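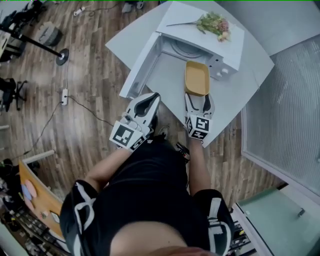

The Tomero Kettle and Crumbs set is a machine embroidery collection for people who have run out of patience with roosters. Kitchen embroidery has leaned on poultry for as long as I've been digitizing, and I've done my share of it. This set goes after the things that really live on a bench: a teapot, a butter dish, a slice of toast with one corner missing, and a small white microwave with its door swung open to the left and the round plate showing at the back. The microwave is my favourite and the one my sister called "a choice". It stitches in three greys and a white, and it looks very smart on a tea towel.

All designs are digitized by Kojo Sarpong for Akolgo Stitchworks, and every one is test-sewn on a single-needle home machine before it goes up on the site. If it puckers on mine, you don't get it.

What's in the set

Teapot with steam
Butter dish, lid on
Butter dish, lid off (by popular demand, meaning two emails)
Toast, bitten
Microwave, door open
Egg cup and spoon
Colander
Oven mitt, left
Oven mitt, right
Corner border, vine and whisk

Sizes

Each design comes in two sizes, for the 4 x 4 hoop and the 5 x 7 hoop. The corner border is 5 x 7 only. I tried shrinking it and the whisk turned into a hairball.

Please don't resize anything by more than a whisker in your machine. The stitch count doesn't change when you do it that way, so you end up with either chain mail or fishnet. If you need a size that isn't listed, write and ask.

Stitch counts and colours

The lightest design is the egg cup at 1841 stitches, which will be finished before your own kettle boils. Most of the small versions come in under 3000. The large colander takes a good deal longer on account of all the holes, and you will get to know each of them personally.

Colour charts are included for Ernby 40 weight polyester, with 28 colours used across the whole set. You won't need them all for any one design. The teapot uses five and the toast uses two, brown and browner. Substitute freely. A customer did the butter dish in hot pink and sent me a photo, and I've made my peace with it.

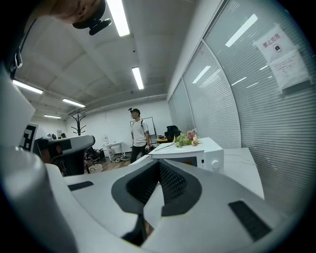

White microwave, close to.

Fabric and stabilizer

The fills are light, so a bit of background colour comes through. On linen or cotton tea towels it reads as shading. On a busy print it reads as a mistake. Stick to plain or nearly plain cloth.

For tea towels and napkins, use a medium tear-away and a 75/11 needle. For aprons in heavier twill, go up to a 90/14. For waffle weave, use a cut-away underneath and a water-soluble topper, or the toast will sink without trace. Terry cloth needs the topper as well, and a bit more nerve.

Wash the towel first. Cotton shrinks and polyester thread doesn't, and the resulting teapot will look as though someone has sat on it.

The corner border

This one gets its own paragraph because it gets its own mail. The vine is meant to meet itself when you repeat it on all four corners of a placemat. It will do that if you mark your centre lines and hoop straight. I use a Dirby marking pen, the blue kind that comes out with cold water. Do not iron over it before rinsing. I have one placemat with a permanent blue cross on it and it goes under the toaster.

A printable template at full size is in the download. Print at 100 per cent, not "fit to page", then check the little ruler along the edge before you cut anything.

Formats

PES, JEF, DST, EXP, HUS, VP3 and XXX. If your machine reads something else, write and tell me which model. The download is a single zipped folder. Unzip it before you copy the files to your stick, as the machine can't do it for you and will sulk.

Using the designs

You're welcome to sell finished items, up to 200 pieces per design. Past that, get in touch and we'll sort something out, and well done you. Please don't share, trade or resell the files themselves, including as part of a bundle, a swap or a birthday present for a friend with the same machine.

Files can't be returned once downloaded – but if one won't open or stitches badly, send me a photo of the sew-out (front and back, no tidying up) and I'll fix it or refund you.

Page updated 18 September 2026. Corrected right-hand oven mitt, which had its thumb on the wrong side. Anyone who bought the set in March can download it again from their account at no charge.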